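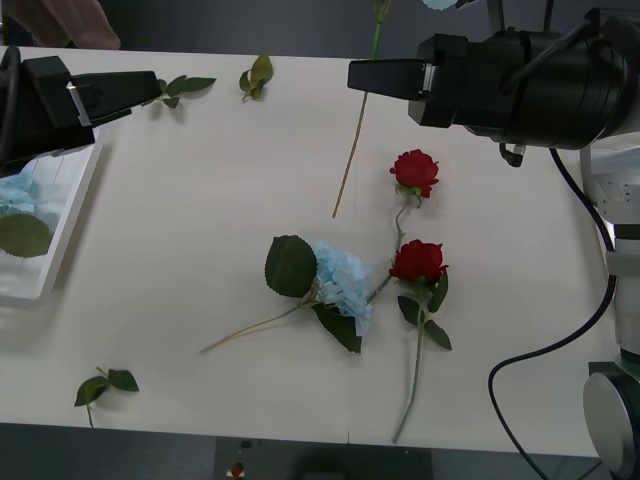
Red roses, a blue hydrangea and loose leaves laid out on a white table, with a tray at the side.

Cleaning and sorting artificial flowers

Artificial flowers collect dust faster than most people expect, and once it has settled into the folds of a rose it is hard to shift with a cloth. January is a good month to do the job, after the decorations have come down and before anyone wants a spring arrangement on the windowsill.

Take everything out of the vase and lay it on a pale, wipeable table. A white top is best. Dark green leaves show up well on it and you will not sweep them into the bin with the dust. Spread the stems so that the heads do not press on each other.

Loose leaves

Leaves come off when stems are pulled out of a tight vase. Most are only pushed on to a small peg and can be pressed back. Keep a shallow tray with low sides at the end of the table and put the heads and leaves in it that need attention. If a leaf slips off again, use a very small dot of clear craft glue on the peg, hold it for a minute, and leave the stem flat until the glue has set.

Broad leaves usually belong to hydrangeas and small darker ones to roses, but check the peg before you glue. The sizes differ between makers. Spare leaves are worth keeping in an envelope.

Dusting

Start with a soft make-up brush or a clean, dry paintbrush. Work from the middle of the flower outwards. For hydrangeas, turn the head upside down and tap the stem against your palm first. A hairdryer on its cool setting will clear what the brush leaves behind. Do not use the warm setting on anything that has been glued.

Washing

Test one leaf before washing anything. Wet it, press it on a piece of white kitchen paper and look for colour. Red is the worst for this. If it marks the paper, stay with the brush.

Plastic and latex stems can go into lukewarm water with a few drops of washing-up liquid. Dip, swish, rinse and shake. Do not soak fabric petals, they go limp at the edges. Stand the flowers in an empty jar to dry, well apart, and allow up to 16 hours before they go back in the vase. The wire inside a stem will rust if water gets in at the cut end, so keep that end out of the bowl.

Straightening stems

Long rose stems get a bend in them from storage. Run your thumb along the wire a little at a time. If the plastic coating has gone stiff, hold the stem under the warm tap first (not if the dye test failed) and then straighten it on the flat table.

Putting away

Store by type and not by arrangement. Roses go in a long box, head to tail, with tissue between the blooms. Hydrangeas need a deeper box and should never have anything on top of them. Blue and pink heads fade in sunlight, so use a lid.

Write the contents on the short end of the box, where it can be read on a shelf.

Nour Boutros
Last updated 2026-01-21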